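July 2, 2019

Darkby store room, paper ageing test, continued from the last entry.

Today I opened the second box of samples from Nedeck. It contains 49 strips, and Takeshi Sugawara has already written the strip number in pencil on the back of each one. Two strips had no number. I put them in a separate envelope and did not use them.

The question is still the same one. We want to know if the wheat paste or the methyl cellulose keeps the fold stronger after heating. For the book repairs we have always used wheat paste, but Shota Furukawa reported yellow colour along the joint on the Ebihara ledgers, and I would like to know if the paste is guilty or the old paper.

**Oven.** I set it at 61 degrees, as before. The display is slow. After I opened the door it needed a long time to come back, so I decided to open it only once in the morning and once before I leave. Please do the same if you take samples out for me. The small dish of water in the lower shelf must be filled. Yesterday it was dry when I came, and I do not know for how many hours. I marked the strips from that shelf with a cross and I will not mix them with the others.

**Folding.** Wheat paste strips: the weakest one broke at 402 double folds. This is better than I expected for the long grain direction. Methyl cellulose strips are more even, but the joint feels stiff in the hand and one of them opened at the edge before the paper broke. I wrote it as "joint failure" in the sheet and not as a fold result. We should agree about this word, as Takeshi has used "peeling" for what I think is the same thing.

The clamp on the left side of the folding tester is again loose. I tightened it with the short hex key, which now lives in the tester drawer and not in the common toolbox.

**Colour.** No difference I can see by eye under the window. The meter readings go up a little on both pastes. I measured three points on each strip, and the point near the joint is always the darkest. It could be a real change or it could be the thickness. I want to measure a strip with no paste, folded double, to compare. I should have prepared this at the start.

**Paste.** The new batch from Fomevis is finer than the old one and needs less water. With our usual recipe it came out too thin and ran under the blotter. I cooked it again with almost a third less water and it was good to brush. Recipe in the cupboard door is corrected in red pencil. Leftover paste thrown away, jar washed.

To do:

- prepare unpasted control strips, same paper, same direction
- ask Shota which page of the ledger had the strongest yellow
- order blotters, the thick kind
- move the long test (the one until September) to the upper shelf
- agree on "peeling" or "joint failure"

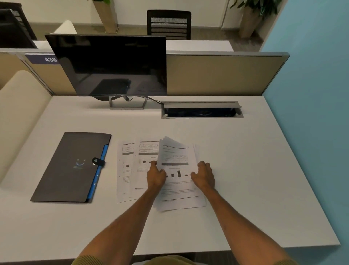
Going through printed pages with charts at the desk.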